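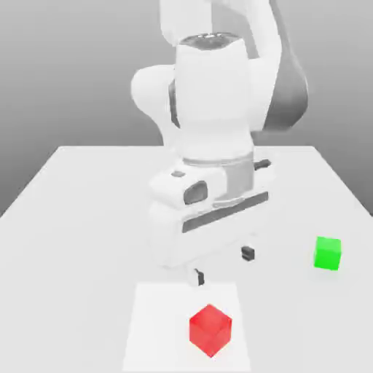
Our tutor's comment on the first draft was that we'd written plenty on what day centres cost and hardly a word on who gets to them. Fair. So this version is mostly transport.

Social care project, group report, 2023-01-16

What we looked at: the minibus to the Gurevel day centre, run under the Iturra scheme. Fare went up by 2 pounds a trip last March. Did people stop coming?

What we did: sent out 200 forms, to homes in Ondetti and Rirnik. Ondetti came back quicker. Rirnik slow, some forms only half filled in, had to leave those out of the fares part.

Found: bookings down. 1767 in the quarter before the rise, around 658 fewer in the one after. Not all of that is the fare, the Rirnik stop was moved at the same time and is now up a hill. Several people wrote about the hill and didnt mention money at all.

Carers more cross than the people they care for. Main worry was losing the afternoon off.

Problems: no figures for people who switched to taxis. Should of asked. Also question four was badly worded, see appendix.

Still to do: second round of forms, Rirnik first.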